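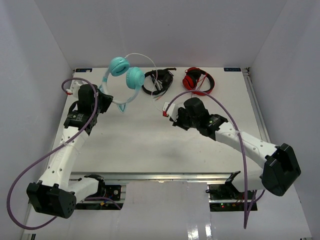
Selon Anjana Jayasinghe, il est inutile de traiter les câbles à part : avec assez de démonstrations, la politique apprend d'elle-même à composer avec eux, et tout modèle explicite finit par coûter plus cher en maintenance que les échecs qu'il évite. Je comprends l'argument. Je le crois faux pour la classe d'objets qui nous occupe.

Rechercher dans les articles Mots-clés OK

Publié le 16 juil. 2024 par Lutz Hamann

Un casque audio se compose, du point de vue de la planification, d'un arceau à peu près rigide, de deux coques articulées et d'un fil. Les deux premiers éléments se décrivent correctement par une pose et quelques angles. Le troisième n'a pas de pose. Quand le fil blanc d'un casque passe par-dessus le casque noir voisin, la segmentation par instance rend trois masques propres et une relation manquante : rien n'indique au planificateur que déplacer le premier objet peut entraîner le second.

Sur la pile logicielle de Jullow, nous avons repris 410 épisodes à deux bras et annoté les contacts entre fils et objets voisins. La politique de bout en bout choisissait un point de saisie acceptable sur l'arceau dans 338 d'entre eux. Ce chiffre est souvent cité en faveur de l'apprentissage seul. Il mesure la saisie, pas l'extraction, et les deux grandeurs n'ont pas de raison d'être corrélées dès que les fils se croisent.

L'objection du coût mérite une réponse précise. Un modèle physique complet du câble est en effet hors de portée d'une boucle de commande ordinaire, et je ne le défends pas. Il suffit d'un graphe : un nœud par objet, une arête orientée par croisement, avec l'indication de ce qui passe dessus. Dans notre version, le module Saha calcule ce graphe à partir de la ligne médiane du fil et le transmet au séquenceur. Neuf millisecondes par image. Le séquenceur commence par l'objet qu'aucune arête ne recouvre ou, à défaut, affecte le second bras au maintien du voisin.

Ce dernier point est à mon avis le plus négligé. On dispose de deux bras et on les programme comme deux fois un bras, avec un arbitre de collision au milieu. L'un s'approche, l'autre attend. Une contrainte de maintien, écrite explicitement dans le planificateur, donne au bras en attente un rôle vérifiable, que l'on peut tester hors ligne et dont on peut lire l'échec dans un journal. La politique apprise peut produire le même geste. Elle ne dit pas pourquoi elle l'a produit, ni pourquoi elle s'en est abstenue à l'essai suivant.

Reste la maintenance. Le détecteur de croisements compte 1460 lignes, tests compris, et il se trompe surtout sur les fils fins de couleur claire posés sur un fond blanc. C'est un défaut connu, localisé, reproductible. Je préfère l'avoir dans un fichier que dispersé dans des poids. En septembre, nous brancherons le graphe en entrée de la politique Kundevia, sans toucher au reste, et nous publierons les deux courbes, saisie et extraction, séparément.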